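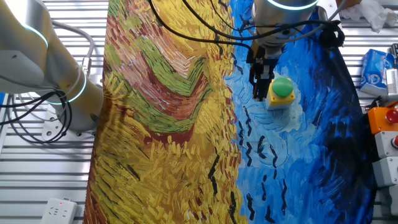

Liesl Hämmerli writes that my last post on shrinkage had the order wrong: printed cotton should be washed before it is measured, then ironed, then measured, and only then cut. She is right about the order. I had been measuring straight off the roll and adding an allowance, which works until the cloth shrinks more one way than the other.

So I ran the test again. I cut a square from each of three cottons, 40 cm a side, and marked the warp direction in one corner with a laundry pen. Each square had its edges overlocked, because a frayed edge is hard to measure to the millimetre. They went through the machine at 40 degrees on a normal cycle with the usual powder, then dried flat on a rack. I did five washes and measured after each one, at the middle and near both ends of each side.

Most of the movement came in the first wash. The plain weave lost 16 mm along the warp and 5 mm across it. The second wash took a little more off the length, and after that the readings stayed inside my measuring error. The twill moved less overall but went out of square, and steam did not bring it back. 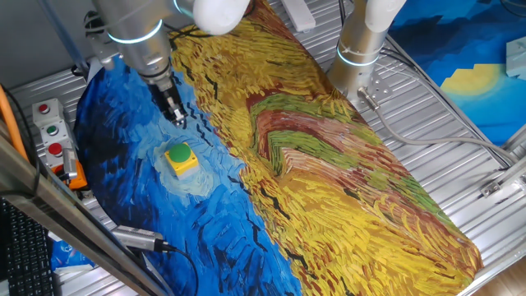
The third cotton, a heavier half-panama from Brurnstead, was the steadiest at 3 mm each way. It is also the stiffest, and it creases badly if left in the drum. For curtains I would put up with that. For a tablecloth I would take the plain weave, wash it twice and cut it afterwards.

Colour is a separate matter. With pigment prints the colour sits on the surface, held by a binder, so the wear shows first along folds and hems. Reactive dye bonds with the fibre and rubs off far less once the loose dye has been rinsed out. A damp white cloth rubbed over a dark area ten times will show up loose colour. Do it before the first wash and again after the second. If the second cloth is still marked, wash the piece alone.

Sudheer Iyengar asked about vinegar in the rinse. I tried it on the offcuts and could not see a difference in the rub test. Cooler water and a full rinse did more. 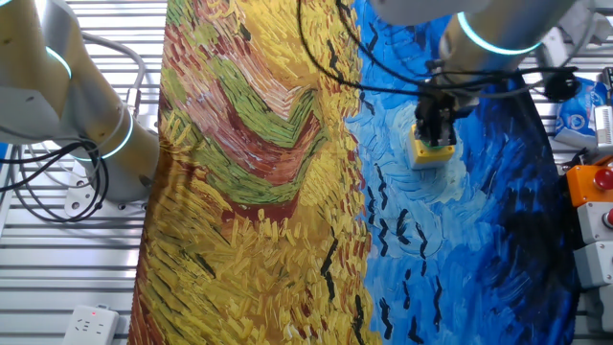
Wheat field print on a slatted aluminium table.

Linen is next, in September, if the lengths from Priltden arrive. I mean to use the same marks and the same cycle, with one extra square kept unwashed for comparing the colour. The full readings for the cottons are in the spreadsheet linked in the sidebar.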